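February, the table
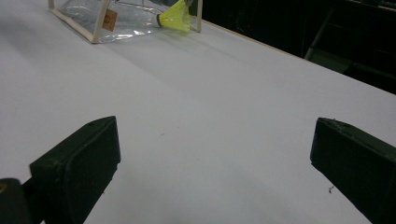 The white top, this morning.

Up at half six and wrote nothing until now, which is after lunch. I wanted the table done first. It has been under papers since before Christmas and I had got into the habit of eating with the plate on my knee.

I started with the post. Most of it went in the recycling. I kept the letter from Zerouali with the service charge on it and two bank things. The total on the charge is 3,509 for the year, up by 200 on the last one, and I have to write back within 30 days if I want to query it. I do want to query it. The stairs have not been painted.

After that the sewing, which went back in its box in the bedroom, and the jars, which went under the sink. I found the spare key to the bike shed inside one of them. I had paid for a new one in November.

Wiped the top down with washing-up liquid and warm water, then again with a clean cloth. The tea ring came off with bicarb. I had thought it was there for good. It is a plain matt white and I remember the man at Vinaro telling me it would show everything, and he was right, but I still like it better than the brown one we had in Riltska. That one hid the crumbs and I never cleaned it.

The light was flat all morning, no sun. There was a soft band of shadow over the top and the white went a bit blue-grey in it, and I sat down with my coffee and looked at that for longer than I meant to. Grey day, white table. I would have painted it once.

Ecaterina Toma rang at 11 to ask if I still wanted the chairs. She has four and can spare two. I said yes and then worried about where they would go, so I measured. One fits on the window side and the other will have to live in the hall until people come. She can bring them round when her son has the van. I offered her the Wusura lamp in return and she said she would think about it, so that is a no.

Lunch was soup, at the table, with a mat under the bowl. Bread from yesterday.

Still to do: the drawer that sticks, the letter to Zerouali, and the box of photographs, which I moved to the top of the wardrobe and should not have. If it stays up there it will be another year. I might get it down tonight and sort it while there is somewhere to spread it out - only the Riltska ones, the rest can wait.

Rain now. Washing is still out.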